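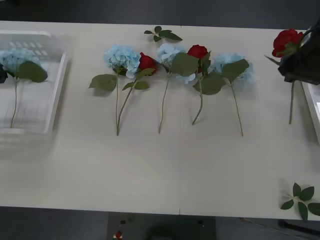

SETTING UP: LAYING OUT YOUR STEMS

Part 2 of the Broltus Faux Flower Guide

Okay, you've opened your box, you've got fake flowers all over the place, and you want to start sticking them in a vase. Please wait! I did that with my very first Broltus arrangement and spent most of an evening pulling it apart again. Laying everything out flat first takes me 5 minutes, and I still do it every single time.

I'm using blue hydrangeas and red roses for this part, but the steps work the same for the peony and tulip boxes.

What you need
A long table, cleared off (white or pale is nice for judging color)
A shallow basket or tray with low sides
Your stems
A soft, dry makeup brush for dust

1. Wipe the table down and let it dry. Crumbs get into the petals and they do not want to come out.

2. Park the basket at the left end. If you're left-handed you may like it better on the right, so suit yourself.

3. Lift the stems out one at a time, holding each one a little below the bloom. Don't pull by a leaf. The leaves on the Broltus hydrangeas are pushed on at the factory, and a good tug will have one off (ask me how I know).

4. Lay each stem down with the bloom pointing away from you and the stem end toward you. Keep them side by side so you can compare heads.

CAUTION: If your stems have a wire core, the cut ends can be sharp. Keep them away from small kids, and watch your tabletop too, they'll scratch paint.

5. Brush the heads gently, working from the middle out. If a floret pops off, press it back onto its little peg. No glue yet, please!

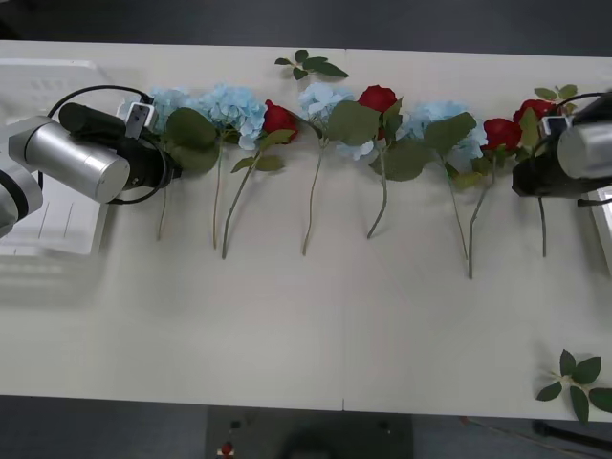 Color is where I get fussy. Two hydrangeas from the same box can look like twins in the bag and cousins on the table, and you really want to find that out before they're up in a vase at eye level. A straight row, pale blue heads and red roses all at the far side of the table, makes it so much easier to run your eye along and catch the one that's a bit too faded or a bit too full. I put my fullest heads aside in my mind for the center of the vase and let the skimpier ones go around the back.

6. Now pair them up. One hydrangea, one rose, bloom next to bloom. Let the rose stem slant over until its end nearly touches the end of the hydrangea stem, like a skinny V. When you pick the two up together they'll already be sitting close to how they'll sit in the vase.

7. Fluff the leaves. Big hydrangea leaves like to flop over the neighboring flower, so bend them down and out from the base. Rose leaves just need spreading a little with your fingertips.

Note: Folded leaves come back nicely with a hair dryer on its lowest setting. Hold it well away from the petals and keep it moving.

8. Anything you aren't using goes back in the basket, one layer deep. Piling them up squashes the heads, and then you're back at step 5. 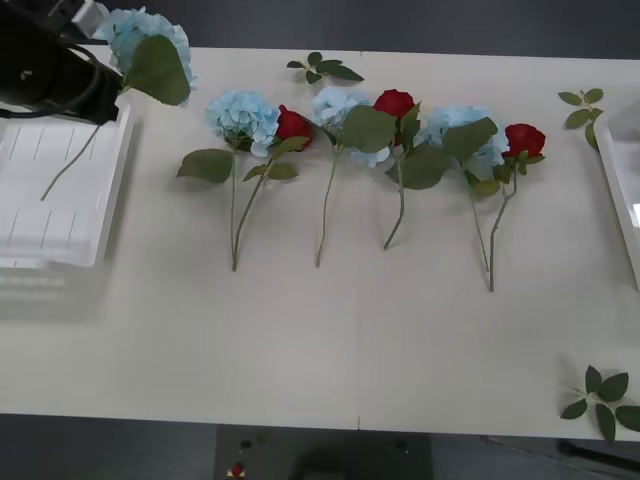

Lertchai Suksawat wrote in to say that he pairs everything up first and only brushes off the dust afterward, and that with the big 16-stem box this saves him handling each flower twice. I tried it his way in October and I have to admit it's quicker. The roses came out fine. I did miss some fluff on two hydrangeas, so if yours have been in the attic, stick with my order.

9. Check your stem lengths against the vase before you cut anything. For the tall Noiphan vase I leave them alone. For the short one, bend the bottom of the stem up first and live with it for a day. You can always cut later.

Trimming is in Part 3, along with the wire cutters I like.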